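Reading order for the Gultuvo books?
Started by halas_m, 4/30/20

Picked up Clulusetti second hand and only found out afterwards that it's book three. Do I need the first two, or can I carry on? I'm 160 pages in and mostly following it.
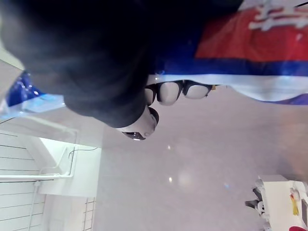
Birnik: Carry on. The first book is a different crew on a different ship and the war hasn't started. You lose one joke about the fuel tax.

Marcelino Batista: Disagree. Captain Kolář's court martial is in book two and everything she does in Clulusetti comes out of it. If you don't know why she won't dock at the station, chapter nine makes no sense.

Birnik: It gets explained on the next page.

Marcelino Batista: In two lines. The trial takes up half a book.

halas_m: I've read chapter nine. I thought she was just being rude to the harbour master.

tollgate: Get the omnibus, it's all three in 889 pages. The print is small. Mine says 886 on the last page so there may be two printings.

Birnik: Omnibus drops the short story at the end of book one.

tollgate: Didn't know that. Is it any good?

Birnik: Not really.

halas_m: Ordered book two on its own. Should be here in May. Will finish this one first.

Marcelino Batista: Wrong way round, but fine.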